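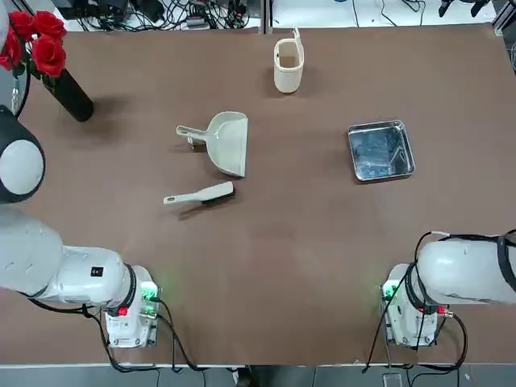
Recogedor y cepillo de mano

El recogedor de mano (también pala, cogedor o pala de mesa, según dónde preguntes) es un utensilio de limpieza pequeño, de mango corto, que casi siempre se vende en pareja con un cepillo. Yo lo llamo recogedor y así lo voy a llamar en toda la entrada, con perdón de quienes me escribieron en febrero defendiendo «pala» con mucho ardor.

Partes

La pala tiene un fondo plano, un labio delantero fino y un reborde alto por detrás que frena las migas. De ahí sale el mango, recto en los modelos sencillos. El cepillo lleva un mango parecido y una cabeza con las cerdas, negras en muchísimos juegos, aunque también las hay blancas, grises o de fibra natural (mis preferidas para harina, por cierto). En los juegos a conjunto, los dos mangos comparten color. A mí me gustan los beige – ya sé que se manchan enseguida, pero quedan discretos en una mesa.

El labio es la parte que más distingue una pala buena de una mediocre. Si es grueso, deja una rayita de polvo en cada pasada y hay que ir retrocediendo. Algunos fabricantes le añaden una tira de goma. El modelo Wirneck que uso en la cocina la trae de serie; el Böttcher, más antiguo, no la tiene y tampoco la echo en falta sobre superficies lisas.

El ojal

Casi todos los mangos acaban en un agujero para colgar, redondo o alargado. El alargado se engancha a la primera, incluso en un clavo torcido, y por eso lo busco siempre que compro cualquier cosa de plástico para la casa. En el redondo pequeño hay que apuntar, y con prisa se acaba dejando el cepillo en el cajón, con las cerdas aplastadas contra los cubiertos.
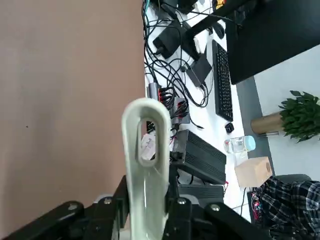
Pieza de plástico claro con ojal alargado, junto a un escritorio con teclado y cables.

Uso en la mesa y el escritorio

Primero se apartan los objetos sueltos: bandejas, floreros, el bote de los lápices. Después se barre de fuera hacia dentro, con pasadas cortas, y la pala se apoya algo inclinada. Entre cables conviene levantar el mazo con la mano libre y pasar solo la punta del cepillo. El teclado lo dejo para una brocha – las cerdas duras no entran bien entre las teclas.

Sobre tapetes y manteles, las cerdas blandas arrastran poco. Ahí prefiero dar golpecitos hacia la pala, una manía que me pegó Poppy Lambert, con quien llevo 2 temporadas ordenando este glosario doméstico (vamos por la ficha 1.070, ¡y las que faltan!).

Cuidado

Agua tibia, una gota de jabón y secado en vertical, colgado del ojal. Las pelusas enredadas salen con un peine viejo. Cuando las cerdas se abren hacia los lados, el cepillo pasa en mi casa al balcón, donde todavía le queda vida con la tierra de las macetas.

Véase también: escobilla de migas, plumero, bayeta.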